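Wool mittens and hats for small children, how do you keep them in winter?

Ajith Joseph
We moved in November to a much colder place and I have two children, four and six. Every morning I search for hats and mittens, and the wool ones become stiff and smaller after some weeks. Should I wash them by hand always? And where do you keep them so they don't get lost?

Niamh Corrigan
String through the sleeves. Done.

Sinéad Tully
I had the same problem in my first winter. Please check the label first – many wool mittens can go in the machine on the wool program, with cold water and slow spin. Mine spins at 500 and nothing has shrunk. If the label says hand wash, I use the sink and press the water out in a towel, I never twist. Dry them flat, away from the radiator.
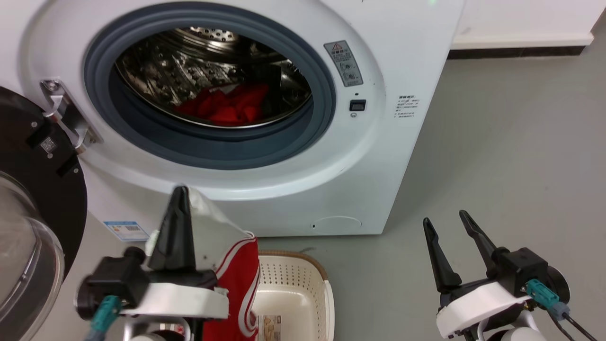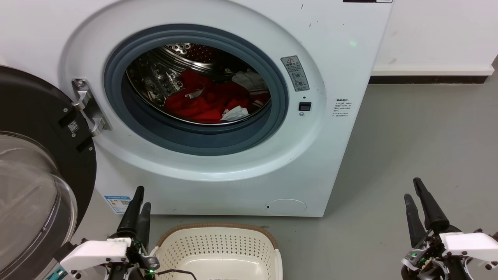
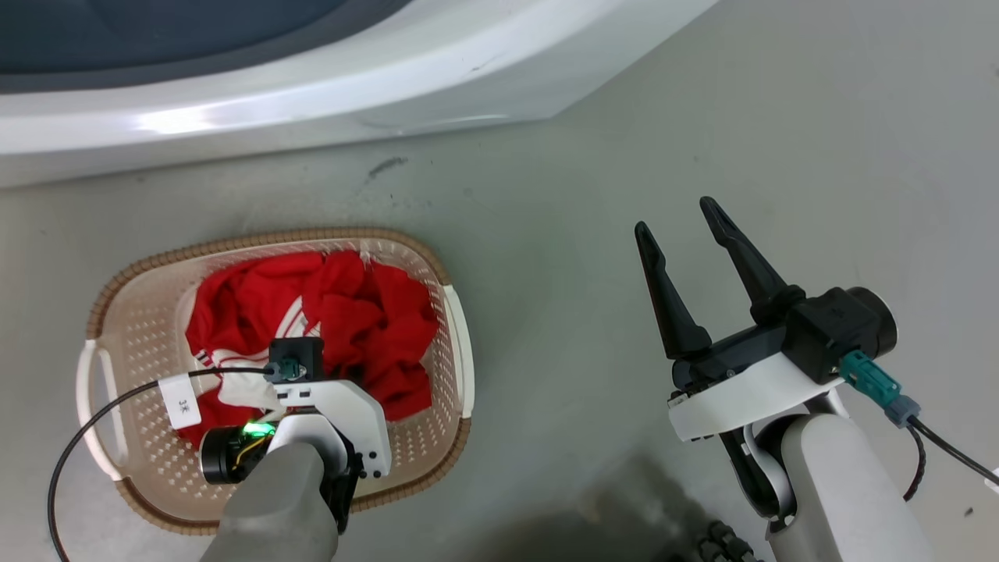 For keeping them, we have one box by the door for each child, and in the evening the children put their own things in it. I buy all mittens in the same color, so any two make a pair. In March I wash everything one last time and put it away in a closed bag against moths.

Ajith Joseph
Thank you Sinéad, I will try the boxes. The string also – my younger one loses everything.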